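Subject: Re: Paper statements and the Tostusen switch
From: Adesuwa Mohammed
Date: October 16, 2021

Before we all nod this through, a few doubts.
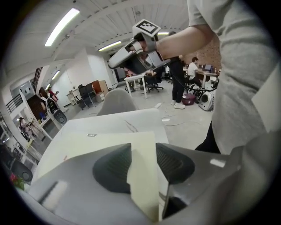

1. The saving

Trovent says going paperless will save the allotment society 350 pounds a year. I went through the August postage and I can't get anywhere near it. We only post to 86 members now, and plenty of those share an envelope.

2. The quoted message

Pacheco wrote:
> Tostusen is free for the first 25 weeks and everyone
> I have spoken to likes it. The old paper rent slips
> get lost anyway. I suggest we sign before the
> renewals go out.

Everyone you have spoken to — by email, I take it? The people who want paper are the ones who don't answer email. And free for 25 weeks means we start paying halfway through the season, at a price I still haven't seen written down.

3. Lost slips

I have kept every slip since I took on plot 53. It's one sheet, once a year, in a drawer. The year we tried Trokolau I was locked out twice and ended up ringing the site office to find out what I owed.

I'm not against it for those who want it. Let them tick a box on the renewal form. But I'd want the price, and who holds our addresses, in front of us first — on paper, if it's all the same to you.

Adesuwa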